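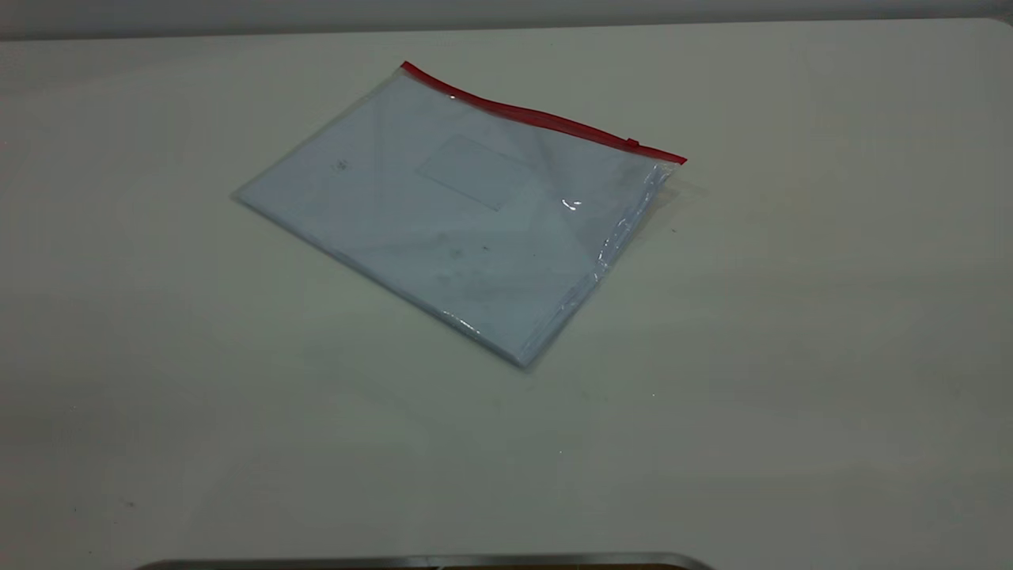

Savby says its learning system needs 961 examples before it can handle plastic bags. We're yet to be convinced.

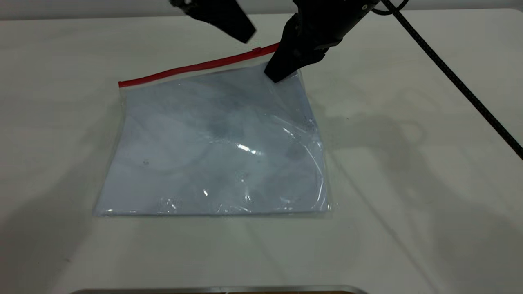 Fluver, the Grirstead trial, began in April with some 200 examples. Every one is the same job -- even a gripper finger pressing down by a red zip leaves creased film and glare to cope with.

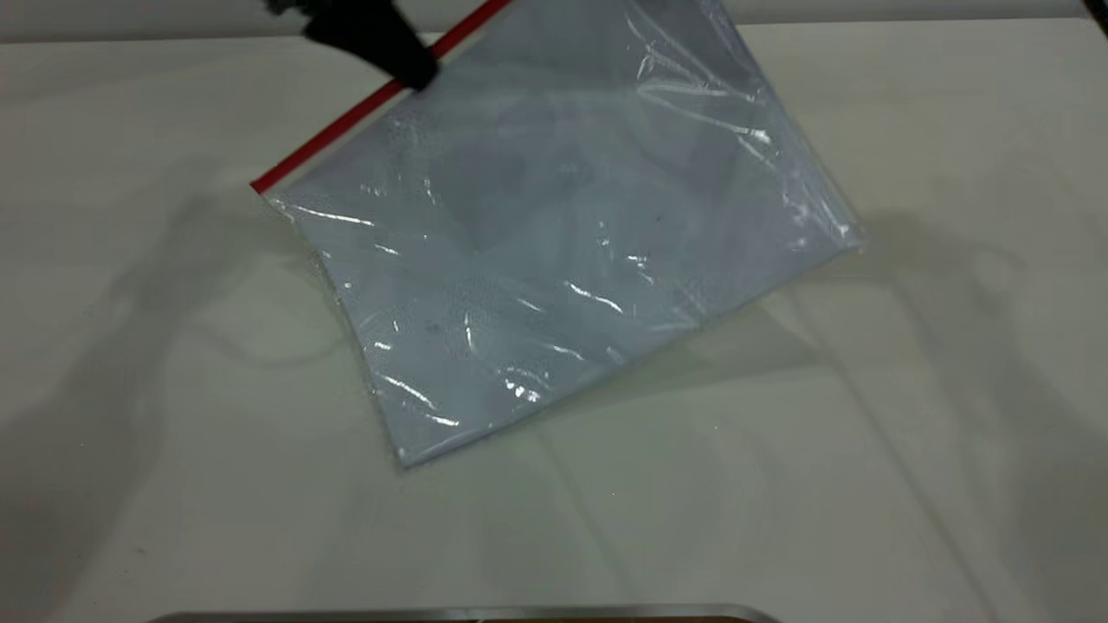
Failed tries are kept too, we're told, though 45 had no label when we asked. 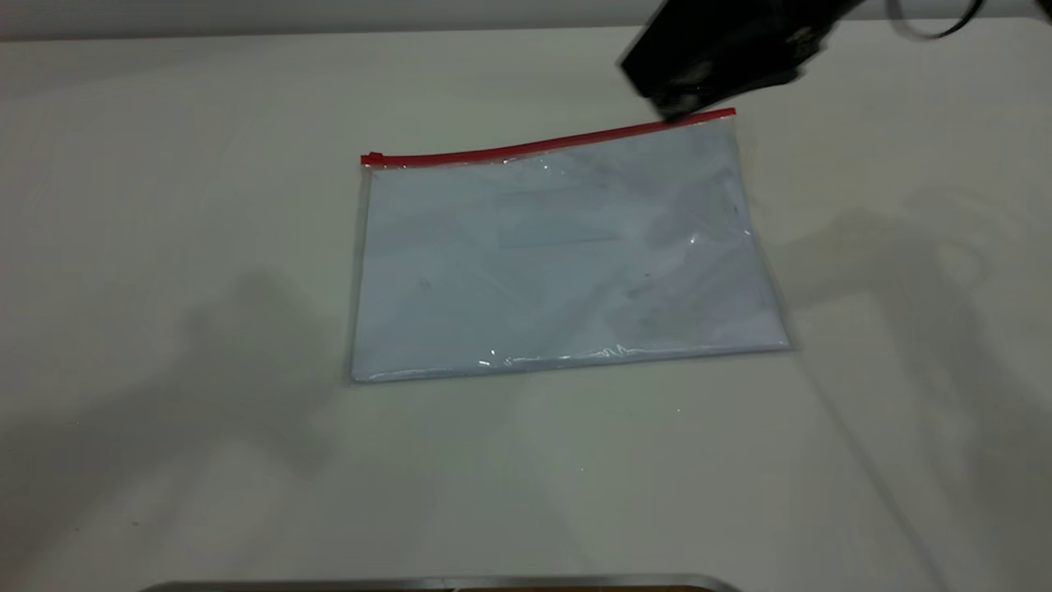

Will it manage a bag it hasn't met? Savby promises an answer in 6 weeks.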